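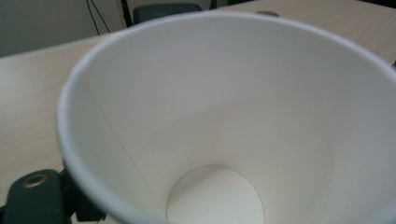
Paper cups leaking at the seam, bad batch or me?

Posted by drunstead_snackbar

Running the drinks table at our Drunstead craft market, every Thursday thru May. Bought a case of 1000 plain white paper cups, the big ones, from Duvevov. Matte inside, no print. Fine with iced tea. With coffee I get a damp line down the outside after a while, right where the paper overlaps. Not every cup. Also a couple went soft at the bottom crease. Are these just cold cups?? Box label is torn so cant tell. Still have 600 or so left and don't want to bin them. Any way to check before I hand one to a customer?

3 replies

Mensah
Could be cold cups, could be a bad glue run, you can't tell by looking at them. Matte inside doesn't prove anything either, I've had coated ones that looked like plain paper.
What I do: pull 12 from different sleeves, not all off the top. Stand them on dry paper towel. Fill with water as hot as you serve, lids off, leave 20 min. Look at the towel, then run a finger down the seam on the outside. Then feel round the bottom where the wall meets the base, thats where mine usually go first. One damp out of the lot, I'd double cup and carry on. More than that, keep them for cold drinks only.
Also email the seller with the order number and ask straight out if they're rated for hot. They should have it on file even if your label's gone. And don't store the sleeves on a concrete floor, had a whole case go limp on me that way.

clerkico_kev
just double cup. problem solved

tablecloth_tina
Double cupping 600 cups gets expensive fast lol. I'd use them up for popcorn or lemonade and buy proper hot cups for the coffee. Ask for double wall if you do, then no sleeves needed. How long is the coffee sitting in them btw? Mine only went soft when people left them standing half the afternoon, and I never did work out if it was the cups or teh people.

drunstead_snackbar
Half an hour maybe? Will try the towel thing tonight, have emailed Duvevov too. Thx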